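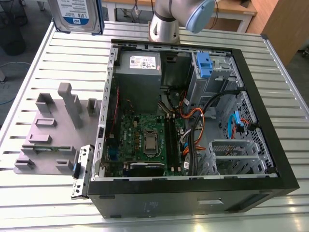 Alter Büro-PC: verkaufen, verschenken, vererben?
Forum Zuvano > Kleinanzeigen & Leid
November 2018

Tistis schrieb:
Will meinen Dell loswerden. VB 105 Euro, seit gestern online. Bisher zwei Anfragen: »Letzter Preis?« und »Tausche gegen Aquarium«. Wie groß müsste das Aquarium sein, damit sich das lohnt?

Nillberg schrieb:
300 Liter, mit Fischen. Im Ernst: 105 ist Wunschdenken. Schreib 60 rein und lass dich auf 40 runterheulen, dann sind alle glücklich.

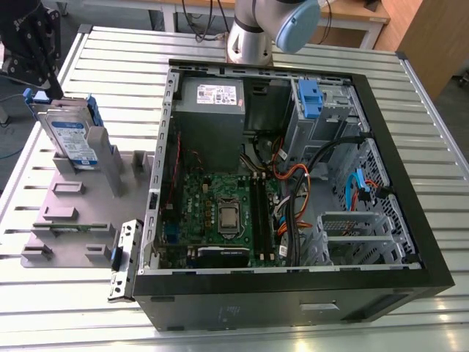
Thaweesak schrieb:
Widerspruch. Wer 60 reinschreibt, kriegt die Leute, die für 20 kommen und dann nur 15 dabeihaben. Hoch ansetzen, stur bleiben. Mein Röhrenfernseher steht so seit Jahren drin.

Nillberg schrieb:
Und? Verkauft?

Thaweesak schrieb:
Darum geht es nicht.

Tistis schrieb:
Der Aquariummann hat sich wieder gemeldet. Er legt jetzt einen Heizstab drauf. Meine Frau ist dagegen, die Katze eher dafür.

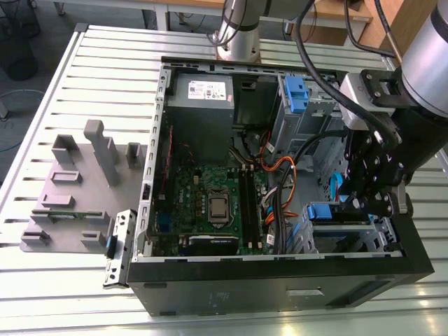 Ich warte jedenfalls noch bis Dezember, vor Weihnachten kaufen die Leute ja angeblich alles. Festplatte behalte ich, das steht auch so in der Anzeige. Fett gedruckt. Gefragt wird trotzdem.

Nillberg schrieb:
Ohne Platte 30. Mein letztes Wort.

Tistis schrieb:
Du willst den doch gar nicht kaufen?

Nillberg schrieb:
Nein, aber man bleibt in Übung.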